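Eating Out > Reviews > Italian

Pillano: go hungry, go early, order the gnocchi
October 24, 2022 | By Loredana Fiore

I walked past Pillano for months before I finally booked. It's tucked in behind the tram stop, the sign is tiny, and from the footpath you'd swear it was an accountant's office. My loss! I've been twice in a fortnight now and I'm already working out who I can drag along for a third go.

The menu is one page, which I love. We started with the fried zucchini flowers (crisp, salty, gone in a minute) and a plate of mortadella sliced so thin it folded up like a hanky. Then came the gnocchi in brown butter and sage – soft little pillows, a bit scorched on one side, with enough butter left over to justify a second basket of bread. My sister had the rabbit ragu and wouldn't share, so I can only report on the noises she made.

It's 17 dollars for a glass of the house Nebbiolo, and that stings a bit, but they pour it properly. Dinner for two with dessert and a couple of drinks came to $173. Not a cheap Tuesday-night pasta, but I've paid more in this city for much sadder food.
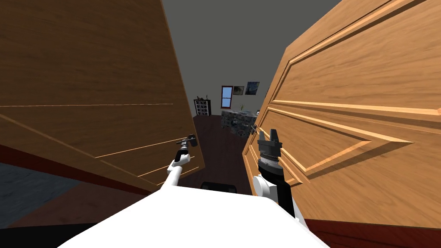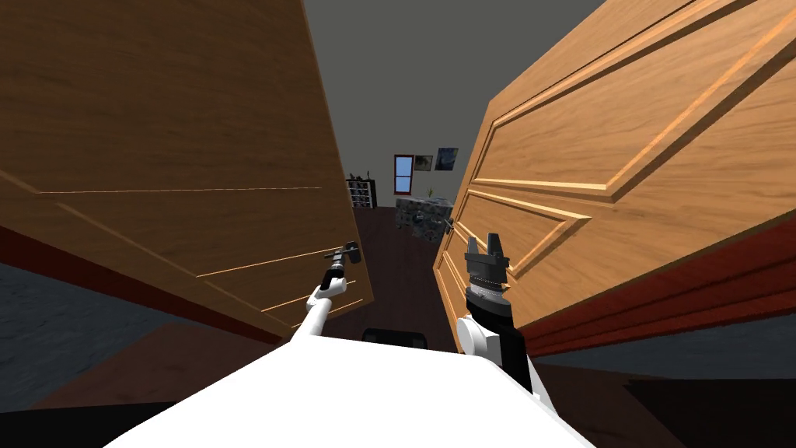
The room

I'm a sucker for timber doors with proper panels and a bit of moulding, and they suit an old-school Italian dinner far better than another wall of polished concrete.

Inside it's small and loud in the good way. The chairs are by Furnik and they're comfy enough for three courses, though I was ready to stand up by the time coffee arrived. If you're after a quiet chat, ask for the back corner near the coat hooks. The tables by the kitchen are more fun, but you'll cop every clang and every shouted order.

Service

Warm, quick and a tiny bit bossy. Our waiter talked me out of the panna cotta and into the hazelnut semifreddo, and I'd like to shake his hand. They did forget our side of beans the first night, and it came out with the dessert menus. We ate it anyway.

Bookings open two weeks ahead and the early sitting is the easier one to get. There's no parking worth mentioning, so take the tram.

Comments (3)

Sabina Kollár
Went on your say-so and had the gnocchi. I've thought of little else since. Did you try the lemon tart?

Loredana Fiore
Not yet, Sabina! That's the excuse for visit number three.

macca_eats
Good feed but bloody noisy. Donati up the road does a better ragu, and you can hear yourself think. Agree on the semifreddo though.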